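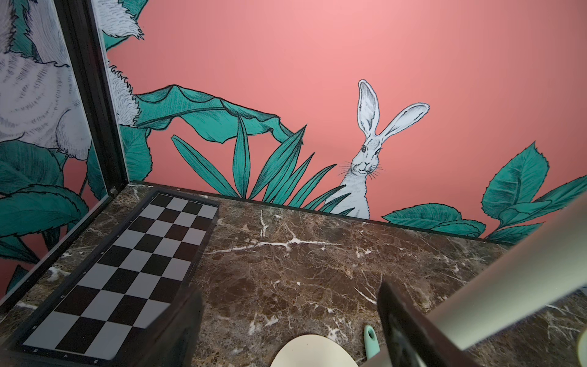 The hare on the pink wall, with the marble top in front.

August 30, 2022

Humidity loggers, second go at the salt check

Carried on from the June entry. Loggers 159 and 951 had drifted apart on the shelf in the paper store, and the June check didn't settle which one was wrong. Both are Coradier units with the same sensor. 159 has the newer filter cap.

Method as before, with changes. Saturated table salt in the bottom of a sealed jar, loggers hung above the slurry on nylon thread. The slurry must have undissolved salt sitting in it the whole time. In June I made it too thin and by the end there was hardly any solid left, so those readings are struck out in the log. I have left the numbers legible under the line but they should not be used for anything.

Distilled water this time. Jar lid sealed with the grey putty after the Prinix tape let go overnight. The tape holds well enough on clean glass but not where salt has crept up the inside of the neck and over the rim. Wipe the rim twice, once damp and once dry, before sealing.

Temperature matters less for table salt than for most of the others, but a gradient inside the jar matters a great deal. Jar stood in a polystyrene box with the lid on, away from the window. The first trace showed a slow wave that followed the heating. With the box closed the wave went away.

Result: 951 settled on the expected value for table salt and stayed there. 159 settled 5 points high. It was also slower to get there, and the shape of the curve is different – a fast rise, then a long crawl. 951 has no crawl to speak of.

Swapped the filter caps and ran it again. The crawl moved with the cap. The offset stayed with the logger. So there are 2 separate faults, and in June I had taken them for one.

The cap fault is probably just the cap. It is a finer mesh than the old sort and it may be holding salt dust or something from the packing. Rinsed it in distilled water and left it to dry. Not tested since.

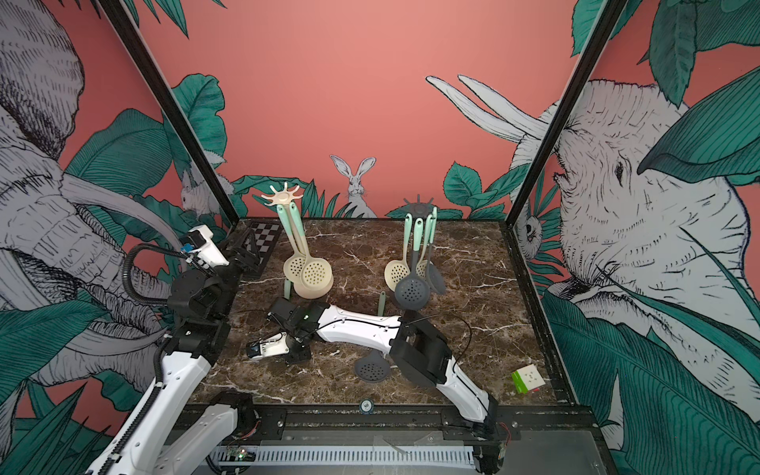

For the offset I would rather not adjust anything on one point. A single salt gives one place on the scale and says nothing about the slope. Magnesium chloride is next, for the dry end. It takes up water from the air as soon as the tub is opened, so weigh it out last and get the lid on. The Urnonar tub on the top shelf has gone to a solid lump; use the unopened one.

Ghada Moussa asked whether the offset could come from the battery. I don't think so. Fresh cells went into both loggers before the first run and the reported voltage was flat throughout. She also pointed out that the clock in 159 is still on winter time, which explains why the traces would not line up when I overlaid them. Corrected in the spreadsheet by shifting the column. The logger itself is not corrected, as resetting the clock wipes the memory and I want the raw file copied off first.

Paper store: leave 951 in place as the reference for now. Treat anything recorded by 159 as a record of change only. The daily swings in it look right and agree with 951 once the time shift is put in. The absolute level should be ignored back to the last good check, and I have not found the sheet for that. It may be in the Nzioka folder with the old shelf plans.

To do

Copy raw file from 159, then reset clock.
Repeat table salt with the rinsed cap on 951.
Magnesium chloride run, both loggers, old caps.
Order putty.
Ask Coradier whether the offset can be set by the user or has to go back to them.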